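Shop in Asard Opens a Table for Things With No Name

Local news, March 2023

ASARD - The secondhand housewares shop Gratetness has a shelf for mugs, a shelf for lids, and a very long shelf for mugs and lids that people thought went together. As of this month it also has a table for everything else.

The table is at the back, past the lamps, and it holds the pieces the shop can't put a label on. Shoppers are invited to pick one up, turn it over and write down what they think it is. If the answer holds up, the piece moves to a proper shelf with a proper price. If it doesn't, the piece stays where it is and the slip goes up on the corkboard, which has become the most-read publication on Eshun Street.

The trouble began in October, when Gratetness bought the back stock of Jitel, a household goods store two blocks over that was shutting its doors. The lot came to 2,625 pieces and cost $900. The shop's owner still calls it a bargain, in the tone of a person who has had to carry it up a flight of stairs.

Most of it was easy enough. There were colanders and soap dishes, a great many napkin rings, and more egg slicers than Asard will need in this century. What remained after the winter's sorting was a heap of 413 pieces that had lost their boxes, their instructions or the larger object they once belonged to. Jitel's own stock list was some help, although it had a habit of giving up. Entire pages read "misc. plastic," and one entry says only "the long ones."

The favorite so far is a cream-colored plastic tray with a rounded body, a raised rim and a long straight handle. The handle has low walls down both sides, so it works out to be a shallow channel running into the tray, and that channel has divided the town.

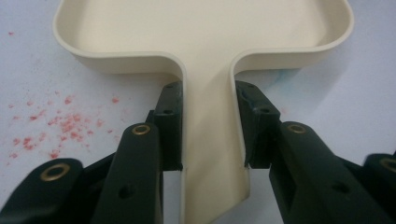 The tray at the center of the Eshun Street debate.

One camp says it's a scoop and the channel is there for pouring: you fill the wide part, tip it back and let whatever it is run down the handle into a jar. The other camp says it's a dustpan, and would like to know who pours things into a jar from a dustpan. A smaller group holds that it's a spoon rest for a very large spoon. The slips on the corkboard also include "pizza, but for one," "bird-related," and a full page, both sides, on the sorting of beads.

The shop's position is that the beads person made some good points.

"I thought it was a dustpan for the first week," the owner said. "Then a man came in and poured rice with it, and he did it so well that I felt foolish. Then a woman came in and swept up the rice."

The tray has been moved to the kitchen shelf and back twice. It is presently on the table again, priced at a dollar under a sign that says MAKE YOUR CASE.

Tubes are the other sore point. The Jitel lot was heavy on them, and Gratetness has learned that a tube is a hard thing to be sure about. Some had a lid, some had a lid that belonged to a different tube, and a few had been used by Jitel's staff to keep pens in, which muddied the evidence. The one getting the most handling is tall and cream-colored, with a red rim and faint seams winding around it on the diagonal, the way they do on a cardboard core. Regulars have put it down as a chip can, a mailing tube, a home for knitting needles, and the middle of something that used to have a lot of something else wrapped around it.
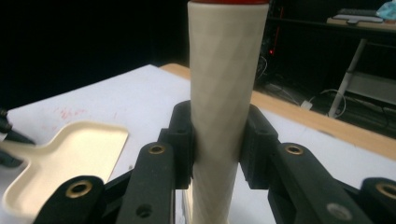 Knitters have been the most confident of the callers. They have also been the most organized, turning up with needles of different lengths and a tape measure, and leaving a slip signed by everyone who was present. The model railroad club got there a day later and claimed the same piece as a grain silo. The shop's owner declined to rule on it and went to have lunch.

Not every case has dragged on. A set of wire loops that had baffled the staff since the fall was named in four seconds by a child, who said they were for dipping eggs and asked whether there was a bathroom. A heavy glass disc with a notch in it was claimed by a retired baker as a milk watcher, which sits in the bottom of a pan and rattles before the milk boils over. She bought it, paid with exact change and told the register that hers had been better.

A ceramic object with three holes remains at large. The corkboard slips on that one are not all suitable for a family newspaper.

Prices on the table are kept low, on the theory that it's hard to charge real money for something you can't describe. Most pieces go for a dollar. Anybody who correctly names one gets it for half that, and proof can be an old catalog page, a matching piece from home, or a demonstration at the counter. Demonstrations involving liquids must now be done outside. The owner would not say what led to the rule, but the rug by the register is new.

Each piece gets 30 days. After that, anything still without a name goes into a bin by the door marked FREE, WE GIVE UP. The first batch is due to go in at the end of the month, and several customers have already asked if they can have the tray when its time comes. At least two of them want it as a dustpan and one as a scoop, so the matter may simply move to a different address.

Sales at the shop are said to be up a little, mainly in mugs. People come in to look at the table, stay longer than they meant to, and feel they ought to buy something with a known purpose before they leave. The egg slicers have not benefited.

Jitel's former owner has been asked for help and did stop by once. By the staff's account, the visit lasted most of an afternoon, produced two firm answers and a good many stories, and ended with the purchase of a napkin ring.

Gratetness is on Eshun Street in Asard, next to the shoe repair. The table is open whenever the shop is. Slips and pencils are provided, and customers are asked to please return the pencils.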